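Zoubi project notebook
Entry: April 13, 2018

Continuing from the last entry, where the left pad kept peeling at the base. New pads are on both units now. Same black foam, but we cut the base strip longer so it wraps under the mount before the glue line. Glue sat overnight before anyone squeezed anything.

Unit A feels fine. Unit B closes a little late on the right side. I took the housing apart and found the link rubbing on the inside of the slot. Filed it, put it back, better but still not the same as A. Leave it for now and note which unit was used on every run, otherwise we will be guessing when we look at the data.

Tag mounting: the tag on one of the units could be rocked by hand. Tightened the screw and marked it with a dot of paint. If the dot has moved at the start of a session, redo the calibration before recording. Do not just turn it back by eye.

Task for the Vevgate demo

We agreed to stay with tabletop tidying. The rules say the objects have to be ordinary household or office things, and at least one has to be a container. We already had most of what we need in the room. The wicker tissue box and the open basket sit side by side for the first layout, with the water bottle, the green plastic box and the marker farther back toward the brick wall. The dark table is good for this because the light wicker stands out on it. The marker is the hard one for the same reason, since most of it is black.

Order of the task as it stands:

1. Marker into the open basket.
2. Green box next to the basket, flat side down.
3. Bottle moved to the wall side of the table and left upright.

We talked about adding a step where a tissue gets pulled from the box. Dropped it. The foam has enough grip but the box slides, and holding it down with the second unit makes the run much longer. 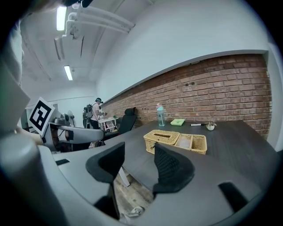

Recording notes

Start every run with the fingers open and the unit held still above the table for 2 seconds. The sync script looks for that pause and throws the run out if it is missing. Lost a few good ones last week this way.

Keep the wrist low on the approach. When the hand comes in from high up, the pads land on top of the marker and push it away. Coming in flatter gets one pad on each side.

Ceiling lights stay on for the whole session, both of them. We tried half lighting and the tag detection got worse toward the door end of the room.

Total in the Kornow folder is now 1071 runs, counting the old layout. I moved the old layout to its own subfolder so it does not get mixed into training by accident. File names did not change.

Training

Started a run on the Vovport machine with new layout data only. It stopped after around 16 minutes with a disk full error. Cleared the old checkpoints and restarted. Check the log before launching anything else on there.

To do

Find out why unit B is slow. Try swapping the springs between units first.
Cut spare pads while the foam sheet is out.
Tape corner marks on the table for the basket so it goes back to the same place after each reset.
Write the setup page for new club members. The one we have is from September and still describes the old mounts.
Ask Vevgate if we can bring our own table.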